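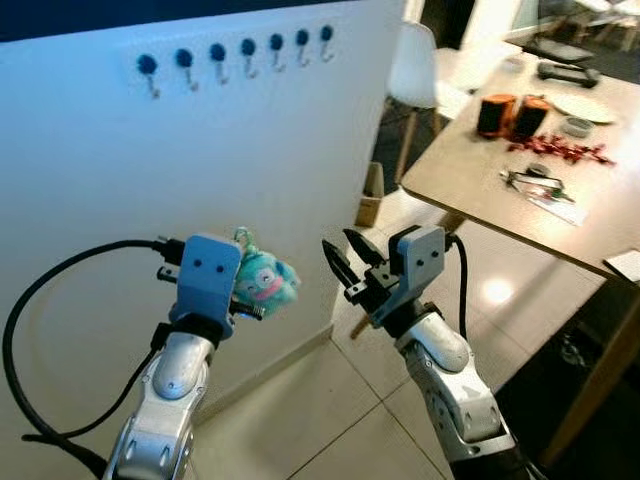
How does a robot learn to hang something on a hook?

It copies a person, over and over again, until it has seen the job done in so many slightly different ways that it can have a go by itself. Grown-ups who work with robots call this "learning from demonstration", but you could just as well call it learning by being shown.

Think back to when you learned to tie your shoelaces. I don't suppose anyone handed you a long list of instructions with every finger movement written down (and if they did, I'm sorry, that sounds dreadful!). Much more likely, someone sat beside you and showed you, and then perhaps held your hands and moved them along with theirs, and after a good deal of muddle and some very strange knots you got there.

Robots used to be given the long list. Move forward this far, turn this much, open the gripper, stop. That works very well in a factory, where every part arrives in exactly the same place all day long. It works very badly with a little plush keyring, which is squashy and has a loop of cord that flops whichever way it likes. How would you write a rule for a floppy loop? I've tried, and I ended up having a biscuit instead.

So the Wilusance project does it the other way. The robot has two silver arms with a gripper at the end of each, and a person steers them through the whole job: take hold of the toy, carry it to the wall, get the loop over a hook, let go. While this goes on, a computer saves what the camera sees and how the arms are moving. One full go is called a demonstration.

What does the robot do with all those goes?

The computer runs a learning program, and ours is called Prulora. It looks at the camera picture from one moment and guesses what the arms ought to do next. Then it checks its guess against what the person did at that moment. If the guess was a long way off, Prulora changes itself a tiny bit so that the next guess will be closer. It does this a huge number of times, far more than you or I would have the patience for, and bit by bit the guesses get better.

Did it work?

Quite well, and also not quite well enough, and I'd like to tell you both parts. In December we gave the robot 49 tries on its own, with no person steering. The toy ended up hanging on a hook in 46 of them, and we were so pleased that there was some dancing. The other 3 tries all went wrong in the same way: the cord folded over on itself, the robot pushed it at the hook anyway, and the toy dropped on the floor.

Why did that happen? Our best idea is that the people giving the demonstrations were too good at it! They hardly ever got a folded cord, so Prulora hardly ever saw one being put right. Now we fold the cord on purpose before some of the demonstrations, and the person has to sort it out while the computer watches. We don't know yet how much this will help. That's our next test.

Something to try at home

Find a keyring with a loop and a hook you can reach easily. Put on a pair of thick mittens, shut one eye, and hang it up. Now try it again with the loop bent over, and notice all the little wiggles you make to get it straight. Could you explain every one of those wiggles to a friend, using only words? Have a go, and ask them to do exactly what you say and nothing more.

Words to know

Gripper: the part at the end of a robot arm that holds things, a bit like a finger and thumb.

Demonstration: one complete go at a job, done by a person for the robot to learn from.

Try (or trial): one go by the robot on its own, which we mark as worked or didn't work.

From the Stondero young readers' pages, Mar 12, 2026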